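From: Ryszard Adamczyk
To: allotments list
Subject: Re: [plots] Water rates and Thursday

Leszek Walczak wrote:
> Can someone tell me what we're paying for water this year? Last letter
> said 525 for the whole site, now I'm hearing a lot more. Also is the
> Kerkik order still going in, I need netting and twine. And who has the
> key to the bottom gate?

Leszek, all, quick one, on my way out.

Water. 525 was the standing charge only. Full bill came to 2,278, I've seen it. Most of that is the leak by the bottom trough, we are asking for some of it back. Until then please no hoses left running, cans only if you can manage.

Kerkik order. Yes, going in Thursday. Netting up to 60 metres, so first come first served. Twine is the green sort again, they've stopped the brown. Send me amounts by email, not on scraps of paper in the shed pleae.

Bottom gate. I have one key, other one is on the hook behind the shed door, or should be. 2 keys in total so put it back.

Couple more things, numbered so they don't get lost:

1. Bonfires. None before dusk, and dry stuff only. The Sitompul side had smoke in their washing again. Bring your own lighter, the matches in the shed are damp and no good to anyoen. 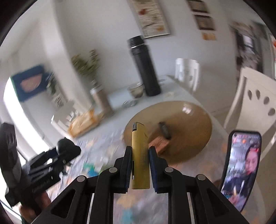
2. Manure. Heap is by the top gate, take what you need but leave the path clear for barrows.

Ryszard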